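3. 식음 후 잔여물의 분류와 탁상 정리 절차

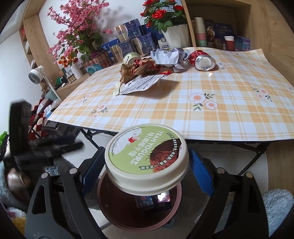 그림 1. 접이식 탁자 위의 식음 후 잔여물과 컵형 유제품 용기

3.1 대상 공간과 기본 단위

본 절에서는 주거 공간 내 소형 탁자에서 발생하는 식음 후 잔여물을 대상으로, 물품의 분류 기준과 정리 순서를 기술한다. 앞 절에서 정의한 바와 같이 기본 관찰 단위는 '탁상 회차'이며, 한 회차는 취식이 종료된 시점부터 탁자 상판의 마지막 잔여물이 제거되는 시점까지로 한다. 식기 세척과 바닥 청소는 회차에 포함하지 않는다. 다만 정리 과정에서 물품이 바닥으로 떨어진 경우에는 해당 물품을 회수하는 동작까지를 같은 회차로 처리하였다.

수집된 회차는 모두 937건이며, 이들 회차에서 기록된 개별 물품은 2,533점이다. 참여 가구는 35가구로, 모두 거실 또는 침실 겸용 공간에서 접이식 탁자를 사용하는 가구이다. 고정식 식탁을 사용하는 가구는 상판 면적과 주변 가구의 배치가 상이하여 제외하였다. 접이식 탁자는 선반이나 침구, 러그와 인접하여 놓이는 경우가 많고, 이로 인해 정리 동선이 짧은 대신 물품을 임시로 내려놓을 여유 면적이 제한된다. 이러한 제약은 3.3에서 다루는 순서 규칙에 직접 반영되었다.

3.2 분류 기준

분류는 Harahap과 Simanjuntak의 예비 지침(이하 Urevthorpe 지침)을 따르되, 세부 항목을 일부 수정하였다. Urevthorpe 지침은 잔여물을 재질에 따라서만 구분한다. 그러나 동일 재질이라 하더라도 변형 상태에 따라 취급 방식이 달라지므로, 본 연구에서는 재질과 형태 유지 여부를 2개의 독립된 축으로 두었다.

첫째 축인 재질은 금속 캔, 박막 포장재, 종이, 복합 용기로 나눈다. 박막 포장재에는 은색 포일 포장과 소형 낱개 포장이 포함된다. 종이는 다시 봉투류와 인쇄물로 구분한다. 영수증은 면적이 작고 가벼우나, 분류자가 보관 대상과 폐기 대상을 혼동하는 빈도가 높아 별도의 하위 항목으로 두었다. 컵형 유제품 용기는 뚜껑과 본체의 재질이 다를 가능성이 있으므로, 분리 전에는 복합 용기로 기록한다.

둘째 축인 형태 유지 여부는 '유지'와 '변형'의 두 값을 가진다. 그림 1의 경우 탁자 위에 옆으로 누워 있는 찌그러진 빨간색 캔은 '변형'에 해당하고, 갈색 종이봉투 뒤에 세워진 작은 캔은 '유지'에 해당한다. 구겨진 은색 포일 포장과 종이봉투는 모두 '변형'으로 기록한다. 흰색 종이 영수증에 대해서는 형태 값을 부여하지 않는다. 인쇄물의 접힘이나 말림은 취급 방식에 미치는 영향이 작다고 판단하였다.

컵형 용기의 식별에는 뚜껑의 표기를 우선 사용한다. 그림 1의 용기는 연두색 원형 라벨에 "YEAH YOGURT"와 "哇！椰椰干酪"이 인쇄되어 있어, 본체의 표기를 확인하지 않고도 품목을 기록할 수 있다. 라벨의 가장자리를 따라 배치된 작은 글자는 판독 대상에서 제외하였다. 두 개 이상의 언어가 병기된 제품은 원표기를 그대로 입력하고 번역명을 부기하지 않는다. 초기 입력 과정에서 번역명이 분류자마다 달라 동일 품목이 서로 다른 항목으로 집계되는 문제가 있었기 때문이다.

3.3 정리 순서

정리 순서는 다음 원칙에 따라 정한다. 먼저 내용물의 유무를 외관으로 판정할 수 없는 용기를 처리한다. 세워진 캔과 컵형 용기가 여기에 속하며, 이들은 기울이지 않은 상태로 옮긴다. 다음으로 변형된 캔을 회수한다. 누운 캔은 식탁보 위에서 구를 수 있으므로 개구부의 방향을 확인한 뒤 측면을 잡는다. 이후 종이봉투와 포일 포장을 회수하고, 영수증과 소형 낱개 포장은 마지막에 처리한다.

소형 포장을 마지막에 두는 것은 누락률을 고려한 결정이다. 소형 포장은 종이봉투 곁이나 아래에 놓이기 쉽고, 무늬가 있는 식탁보 위에서는 배경과의 구별이 어렵다. 특히 격자무늬와 꽃무늬가 함께 있는 식탁보에서는 작은 유색 물품이 무늬의 일부로 오인될 수 있다. 큰 물품을 모두 제거한 다음 상판 전체를 한 방향으로 훑는 절차를 추가한 것도 같은 이유에서이다.

봉투의 재사용 여부는 분류자 간 의견이 갈린 항목이다. Santoso 방식에서는 탁자 위의 종이봉투를 펼쳐 다른 잔여물의 임시 수거 용기로 사용한다. 이 방식은 왕복 횟수를 줄이지만 종이와 금속이 한 봉투에 섞이며, 이미 구겨진 봉투는 입구를 벌리는 데 별도의 동작이 필요하다. 본 연구에서는 재질별 분리를 우선하여 Santoso 방식을 채택하지 않았다. 단, 참여자가 자발적으로 봉투를 사용한 회차는 삭제하지 않고 별도 표시하였다.

3.4 잔여물이 아닌 물품의 처리

탁자 주변의 물품은 정리 대상에서 제외하되 배치를 기록한다. 선반 위의 조화와 화병, 종이컵 묶음, 상자류가 이에 해당한다. 이 가운데 종이컵은 판정에 주의를 요한다. 선반에 적층된 종이컵은 비축품으로 간주하지만, 탁자 상판에 낱개로 놓인 종이컵은 사용 흔적이 확인되지 않더라도 잔여물 후보로 기록한다. 상자류 역시 위치를 우선 기준으로 삼으며, 선반 위의 상자는 개봉 여부와 관계없이 제외한다.

바닥의 담요와 직물류, 수납 상자는 동선의 장애 요소로만 기록한다. Coletti 배치도와 Hunder 배치도를 비교한 결과, 전자는 탁자 다리 주변의 바닥 물품을 표시하지 않아 우회 동선을 재구성하기 어려웠다. 이에 Hunder 배치도를 기본 양식으로 채택하고, 교차형 금속 다리가 차지하는 영역을 별도의 선으로 표시하였다. 다리 사이의 공간은 통과 가능 영역으로 간주하지 않는다.

3.5 판정의 한계

외관에 근거한 분류는 용기 내부의 잔량을 반영하지 못한다. 세워진 캔은 빈 용기일 수도 있고 일부가 남은 용기일 수도 있으며, 뚜껑이 있는 컵형 용기도 마찬가지이다. 따라서 이들 항목의 폐기 여부는 참여자의 확인을 거친 뒤에만 확정하고, 확인 응답이 없는 경우에는 '보류'로 남긴다. 보류 항목은 재질별 집계에는 포함되나 4절의 폐기율 산출에서는 분모와 분자 모두에서 제외된다.

또한 본 기준은 취식 직후의 탁상을 전제로 한다. 여러 회차의 잔여물이 누적된 탁상에서는 회차의 시작 시점을 특정할 수 없어 3.3의 순서 규칙을 그대로 적용하기 어렵다. 누적 탁상에 대한 별도의 기록 양식은 부록 B에 수록하였다.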